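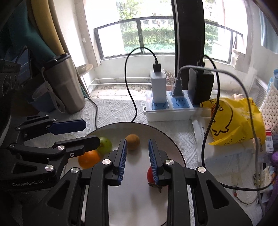 Damilola Ezeani

3.2 Preparation of the lentil soups

All soups were prepared in the teaching kitchen at Marikar during September, using one base recipe and three methods of thickening. The base contained split red lentils, onion, carrot, celery, ground cumin and a vegetable stock made without added salt. Onion, carrot and celery were cut by hand to an even dice and cooked gently in rapeseed oil until soft. The lentils were rinsed under cold running water and drained before they were added to the pan with the stock. Each batch was brought to the boil, skimmed once and then simmered with the lid slightly open until the lentils had broken down.

The first soup (A) was left as it was. The second (B) was thickened with potato, grated and added at the same time as the lentils. The third (C) was thickened after cooking by passing half of the batch through a fine sieve and returning it to the pan. Salt was added to all three at the end of cooking, at the same level by weight. Lemon juice, which appears in many household versions of the dish, was left out, as early trials by Dewan showed that it masked small differences in saltiness.

3.3 Serving and tasting

Soups were held at 65 °C in covered pans and stirred before each portion was drawn. Panel members received 200 ml of each soup in plain white bowls marked with a random code, together with water and unsalted crackers. The order of serving was changed between sessions so that no soup was always tasted first. The panel was made up of 95 adults who ate soup at least once a week. Persons with an allergy to celery were not admitted.

Members scored each soup for thickness, smoothness, saltiness and overall liking on a nine-point scale. They were also invited to write comments in their own words. Talking was not allowed during tasting, and the results of one session were not shared with those attending the next.

Figure 1. White plate.

3.4 Treatment of the comments

The written comments were typed out in full and sorted by two readers working apart. Where the readers disagreed, the comment was discussed and placed in a group by agreement. Comments that dealt only with the bowl, the room or the crackers were set aside. Several members used the word "heavy" – in some cases as praise and in others as a complaint – and these remarks were sorted according to the liking score given to the same soup.

Soup B was described most often as filling, while soup C drew more remarks on its texture than on its flavour. The scores for saltiness are taken up separately in Section 4, where they are compared with those from the earlier tomato soup study carried out at Prokia.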